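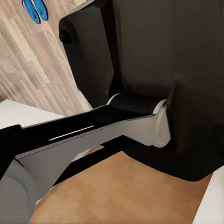 Gwendolyn Sorensen wrote that the Turcotte chair had served her reading room well through a long winter, but that the seat height lever was too stiff for many of her older patrons. Her remark is a fair starting point for this review of the chair, which Trovbridge Public Library placed at its public desks in April.

The Turcotte is sold as a task chair for shared spaces. Assembly requires one hex key, supplied, and the printed instructions are clear. The back gives firm support to the lower spine, and the fabric cleans well with mild soap. The armrests do not adjust, and shorter readers have reported that they sit too high for typing.

Ms. Sorensen's concern about the lever was confirmed at our desks. Staff were asked for help with it on most days. The Drinetti chair, which we used before, has a lighter lever but a thinner cushion, and its casters marked the floor.

At 256 dollars per chair, the Turcotte is priced fairly for its class. The library recommends it for desks where one person sits for long periods. For desks with frequent changes of user, buyers should try the lever before placing an order. Replacement casters are sold separately in packs of 2.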